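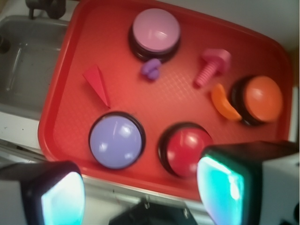 Red tray with push buttons and small toy pieces.

Which pieces belong with the button tray?

Posted by Narnine
Our toy library at Witumcombe lends a red plastic tray with round push buttons on black bases. The small pieces - among them a pink toy screw and an orange crescent - are kept in it without a list. Should each piece be returned beside the button nearest to it in colour, or may they be stored separately?

Posted by Kirkegaard
Borrowers are asked to return all pieces with the tray. Their arrangement is left to the branch. We keep ours in a drawstring bag marked with the loan number, 779, and check the contents on return. The red wedge is easily overlooked against the red tray and should be looked for first.

Posted by Ziro
By colour. Ours is done that way every Sunday.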